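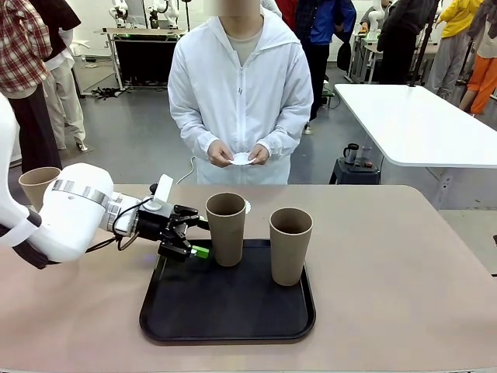 Drodine brings robot arms to table clearing at its Durkutbridge site

MEDIA RELEASE
Durkutbridge, 17 May 2023

Drodine, the catering company which serves staff canteens and meeting rooms in the Durkutbridge area, will start to use robot arms for part of its clearing work. The arms will handle cups, plates and trays after coffee breaks and meetings. The project is done together with the engineering firm Nassar, and it will run first at the company's main site on Planelska Street.

Clearing is a job that most guests do not notice. At the Planelska Street site, 2,923 cups were cleared in one week of May, and every one of them was picked up by hand, emptied if needed, and put on a tray or in a bin. Staff told us in our yearly survey that this is the part of the day they like least. It comes in short, hard rushes, it means a lot of bending over wide tables, and it often falls in the same minutes when guests want to ask something at the counter.

What the arms will do

The robot arms work at a table and use a gripper with fingers to take hold of one item at a time. The first tasks are simple ones: moving paper cups on and off a tray, and putting used plates together in one place. Paper cups are light and soft, and a grip which is too strong will crush them. For this reason the Nassar team has given most of its time to the force of the fingers and to the way the arm comes near to the cup.

A member of staff always stands at the table when an arm is in use. This person brings the trays, hands over the items that the arm is not yet able to take, and can stop the arm at any moment with a button. Glass, cutlery and hot drinks stay with people for now.

What changes for our staff

Drodine employs 24 people in clearing and serving at Planelska Street. No position will be closed because of the project, and hours in the present contracts stay as they are. This was agreed in writing with the staff before the first tests.

Of these employees, 22 have asked to take part in the training. It lasts two days and is paid as normal working time. The first day is about safety and the daily start-up of the arm. On the second day the staff teach the arm their own way of working: in which order a tray is filled, how close together cups can stand, and what to do with a crumpled napkin that was left between them. Those who finish the training will receive a higher hourly rate for the shifts in which they look after an arm.

The two employees who did not wish to join will keep their usual duties.

We also want to be open about what is not solved. The arm is slower than an experienced worker, and in the first period it will not save time. Some of our staff have said that they worry about the noise and about having less contact with guests. We have changed the shift plan so that the time at the arm is never longer than half of a shift, and the plan will be looked at again with the staff after three months.

Next steps

The tests take place in a shared hall, away from the guests, until the end of May. After that, the first arm moves to the clearing area behind the main canteen. A decision about other Drodine sites will be made only when the results from Planelska Street are known.

About Drodine

Drodine provides meals, coffee service and event catering for workplaces in and near Durkutbridge. The company prepares its food in its own kitchen on Planelska Street.

About Nassar

Nassar designs and installs automation for small and medium-sized workplaces, with a focus on tasks that are done side by side with people.

Media enquiries: please contact the Drodine press office in Durkutbridge. Visits to the test hall are possible for journalists by appointment. Closed shoes are required.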